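Notebook, dishware bench
Jun 21, 2023
Entry by me, additions by Noel where he could find a pen

Back to bowls. The Kornlow order is in the building, all of it, and I have lost the argument about storing it in the hallway. Two main colors, a blue one and a yellow one, plus the usual drift toward purple depending on which lamp you stand under and who is filling in the color column. Puspita Jugah wrote "blue." Noel wrote "violet-blue." The Sutanto sheet from December says "royal," which I am leaving alone.

Looked at the blues on the butcher-block top first. They don't match each other as well as the listing suggested. One is wide and glossy inside, another is deeper with straighter sides, and I had been logging both as "bowl, blue, std." There is no std. I have gone back and split the line in two, and the total for the shelf inventory is still 387, so at least the sum survived.
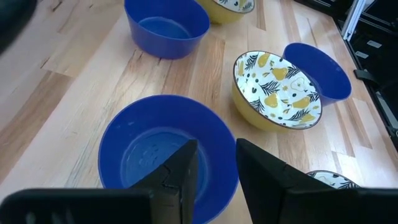 Blue bowls on the butcher block, with a yellow one at the back. Whitish smudge in the bottom of the near one.

The smudge is going on the list as "residue, unknown." My money is on dish soap. Noel's is on the glaze. Puspita suggested washing it again, which would settle the matter in a minute and so has been put off until after lunch.

Note on the yellow: mustard outside, white with a dark and yellow pattern inside. I like it more than I expected to. Gelteck quoted us for plain replacements, minimum order 800, and I have written back to ask what they imagine we do here.

Stacking. Same colors nest with same colors, that was the rule, and the yellows are a pleasure. They go down into each other and leave a tidy set of bands at the rims. The purples (I give up, they are purple on the shelf) are fussier. If the top one goes in even a little crooked it perches on the one under it and stays there looking pleased with itself.

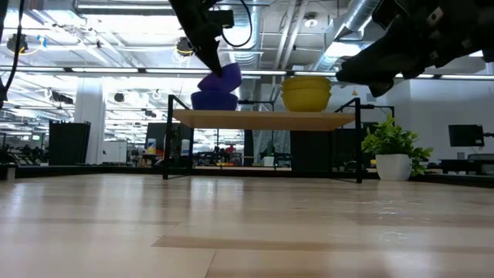

So the stacking rule gets a second clause: level bottom bowl, then lower the next one straight, then let go. Also leave a bowl's width between stacks. I had them closer in the spring and spent a week restacking both piles whenever I touched one. The plant stays where it is, on the floor by the shelf, and whoever has been watering it should initial the sheet like everyone else.

Tried the three-blues-and-one-yellow layout on the long table. Big one in front, smaller one behind, one off to the left by itself. The big one hides half of whatever is behind it, which is annoying if you want to see where a yellow is headed.

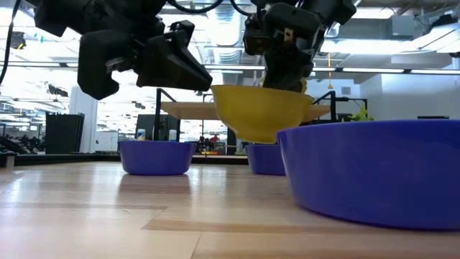

Moved the big one to the left on paper. Will do it on the table tomorrow and redraw the sketch, which currently looks like a map of some ponds.

Glare is still bad. The wood is shiny and the ceiling lights are strong, and I have asked Grulura for a price on diffusers. They sent the floor mat catalog, item 556 circled.

Noel Espiritu adds: the glaze theory stands.

To do: wash the smudged bowl. Relabel the bin. Find the other 8 lids, or find out whether these bowls ever had lids.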